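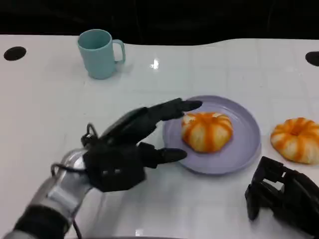
家の中の仕事はもう機械に任せられますか、とBurnthorpeの読者の方からメールをいただきました。食洗機を使っても、食卓の皿を運ぶのは結局自分なので、そこまでやってくれるなら貯金をしてでも買いたい、というお話でした。同じような質問がたびたび届きますので、このページにまとめて答えます。わたしは日本語を母語としない書き手ですから、言い方が硬いところがあるかもしれません。意味がわからない文がありましたら、どうぞ知らせてください。

更新日:2019-06-28

家事ロボットのよくある質問

今、家事を全部できるロボットは買えますか

買えません。床を掃除する機械、芝を刈る機械、窓をふく機械は店で売っています。これらは一つの仕事だけのために作られたものです。食卓を片付けて、洗濯物をたたんで、そのあと棚に本を戻す、という一台は、わたしの知るかぎり一般の家庭向けには売られていません。展示会の映像で見るものは、たいてい研究の段階です。

皿の上にパンを置くくらいの仕事は、簡単ではないのですか

人には簡単です。三歳の子どもでも、だいたいできます。機械には、この短い仕事の中に難しいことがいくつも入っています。まずパンがどこにあるかを見つけます。次に、どちらの方向から指を入れるかを決めます。つかむ力が強いとパンはつぶれ、弱いと落ちます。皿のふちは少し高くなっていることが多いので、手を低く動かしすぎると皿を押してしまいます。かぼちゃの形の丸いパンのように、表面に溝のあるものは、指が当たる場所によって持ったときの安定がちがいます。

工場のロボットは昔から上手に働いています。なぜ家ではだめなのですか

工場では、部品が毎回同じ場所に、同じ向きで来るように人が準備しています。ロボットのために周りを整えているわけです。家の食卓では、マグカップが昨日は左、今日は右にあります。皿の色も大きさもそろっていません。白くてつやのある机は光を反射するので、カメラで物を見分けるときに困ることがあります。暗い部屋も同じです。

Niltoraの小さな包装工場を見学したとき、担当の方は、箱を積む作業は機械に任せているが、形のふぞろいな菓子を詰める作業は人の手に残している、と説明してくれました。その工場では一つの箱に入れる菓子の種類が季節で変わり、10月には特に多くなるそうです。種類が変わるたびに設定をやり直す時間を考えると、人のほうが早いという判断でした。

手の形は、人間に似た五本指がいちばんよいのですか

仕事によります。指が多いと、いろいろな持ち方ができます。そのかわり関節もモーターも増えて、制御が難しくなり、修理のお金もかかります。同じ形の箱を動かすだけなら、吸盤や二本の爪で十分です。家には人の手に合わせて作った道具がたくさんあります。取っ手のあるカップ、はさみ、引き出しのつまみなどです。ですから家庭用を考える人たちが、関節のある長い指に関心を持つのは自然なことだと思います。

わたしの意見では、指の本数より、指先で触れた感じがわかるかどうかのほうが大事です。目で見ているだけでは、物がすべり始めたことに気がつくのが遅くなります。

腕が二本あると何ができますか

片方で皿を押さえて、もう片方で物をのせることができます。ふたを開ける、袋の口を広げる、布をたたむ、という仕事も、二本あるほうがずっとやりやすいです。ただし、二本の腕がお互いにぶつからないように計算しなければなりません。狭い台所ではこれがけっこう問題になります。

どうやって仕事を覚えるのですか

方法はいくつかあります。人が動作を一つずつプログラムする方法、人が遠くから腕を動かして手本を見せる方法、コンピューターの中で練習させる方法です。手本の方法では、同じ動作をたくさん見せる必要があります。Harbの勉強会で発表を聞いた例では、物をつかんで皿に置く動作だけで、1224回分の手本を集めていました。そのうち失敗として外したものが232回あったそうです。たくさん集めても、皿を別の形に変えると成績が下がったという報告で、会場からはこの点にいちばん多く質問が出ました。

速さはどのくらいですか

見学や発表で見た範囲では、人よりかなり遅いです。食卓の片付けを最後まで見せる実演で、終わるまでに240秒かかったものがありました。机の上にあったのは3点だけです。映像を見るときは、画面のすみに倍速の表示がないか確かめてください。早送りにしてある映像は少なくありません。

子どもやペットがいる家でも安全ですか

床掃除の機械は軽くて力も弱いので、説明書のとおりに使えば心配は小さいです。大きな腕のついた機械は話が別です。力を弱くする、人に当たったら止まる、という工夫がありますが、重い鍋や熱い飲み物を持っているときに急に止まっても、それで安全とは言えません。家庭で使うための決まりも、まだ十分に整理されていないとわたしは理解しています。

小さい店ですが、今から導入を考えたほうがいいですか

Bremsideでパン屋をしている方からの質問です。焼いたパンを並べる仕事を任せたい、とのことでした。今の時点では、並べる仕事より、生地を分ける機械や包装の機械のほうをおすすめします。値段がわかっていて、修理を頼める会社もあります。焼きたてのやわらかいパンを種類ごとに皿やかごに移す仕事は、もう少し待ったほうがよいでしょう。見積もりを取る場合は、機械の値段のほかに、設置、調整、故障のときの費用を必ず別々に書いてもらってください。

何年くらい待てばいいですか

年数は書かないことにしています。前にこのページで予想を書いて、はずれたことがあります。決まった場所で決まった物だけを扱う機械は、早く出ると思います。どの家に持って行ってもすぐ働ける機械は、そのずっとあとになるでしょう。

質問はどこに送ればいいですか

ページの下の連絡欄からお願いします。返事には時間がかかることがあります。製品の購入の代行や修理の相談は受けていません。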